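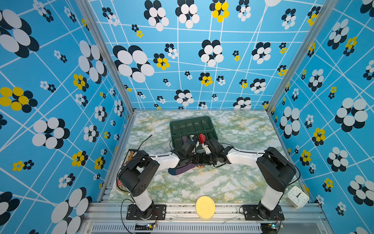 4. Lining the enclosure and setting out the tray

This section covers the wall covering, the floor covering and the compartment tray. Complete Section 3 (posts and front rail) before you start. The wallpaper is Droltari pattern 1,004, supplied on one roll. The floor covering is the Hastby marble-pattern sheet.

4.1 Wall covering

1. Wipe the three wall panels with a dry, lint-free cloth.
2. Unroll the wallpaper face down and leave it flat for 3 hours.
3. Cut one length for each wall. Allow 11 mm extra at the top and bottom.
4. Hang the back wall first, then the left and right walls. Start each length at a corner and work away from it.
5. Smooth from the middle of the panel outward with a felt-edged tool.
6. Trim the excess with a new blade.

Note: The flowers and the white line grid do not repeat at a fixed interval. Do not try to match the pattern across a corner – the aluminum posts mark the join.

Caution: Do not run wallpaper over the face of a post. Paste on the aluminum will mark it.

4.2 Floor covering

1. Vacuum the base, including the corners at the foot of each post.
2. Lay the sheet with the marble pattern facing up. The veining can run in either direction.
3. Press the sheet down from back to front.
4. Trim along the inside of the front rail.

Caution: Keep offcuts and dust away from the slotted grille below the front rail. Do not cover the slots with tape or sheet material.

4.3 Tray

1. Place the green compartment tray near the center of the back wall.
2. Check that the tray sits flat and does not rock.
3. Put small items inside the compartments, one item to each where size allows.
4. Fold fabric items before placing them. Loose fabric may rest over the front rim of the tray, but must not reach the front rail.

Note: Trays from Uslow and Yoshida have different compartment sizes. Either may be used. Do not stack them.

4.4 Cleaning

Wipe the floor sheet with a damp cloth after use. Dry-dust the wallpaper only. Wash the tray by hand in warm water and dry it fully before putting it back. If a corner of the wallpaper lifts, see 4.1, step 5. Replacement lengths are listed in Appendix B.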